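September 19, 2023. Reading room notes, Nastby box

Third pass through the Nastby catalogs and I still don't buy the "age of progress" story the finding aid tells. The aid says the firm electrified its Pellanville works and that output doubled within a year. The only support I can find is the firm's own sales booklet. A company telling customers it is modern is weak evidence.

What we have on paper: a wage ledger with 177 names, a fuel account, and one insurance survey. The survey puts the floor area at 4,000 square feet and lists steam as the main power, with electric light in the office only. It was drawn up in May, after the supposed switch. Either the surveyor copied an old form or the booklet was ahead of the facts. I lean toward the booklet, but copying was common, so keep both open.

Coal purchases don't drop. If the works had gone electric I'd expect some dip, unless they were burning coal for their own generator. No generator in the inventory. Page 14 of the inventory is missing, of course.
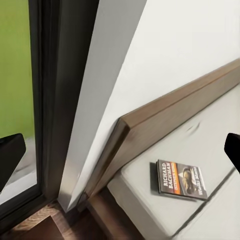
Glass pane in a dark gray surround, yellow-green behind it.

Christodoulou's export trade to Mexico is the other big claim. The shipping book has 234 entries and I've read all of them. Plenty go to Gulf ports, but the goods column mostly says "sundries." The aid turns this into "machinery and fine furnishings." No idea where that came from. I would not repeat it in the exhibit text.

The Bastireck poster is harder to be grumpy about. Nice lettering, whiplash curves, clearly someone had seen French work. Still, one poster doesn't make a local Art Nouveau movement, and the date on it is penciled in by a later hand. Called it "after 1900" in my sheet and left it there.

To do:

- ask for the second fuel account, if it exists
- check the survey form against blank ones from the same insurer
- compare the pencil date with the writing on the box labels
- take "doubled" out of the draft panel until something better turns up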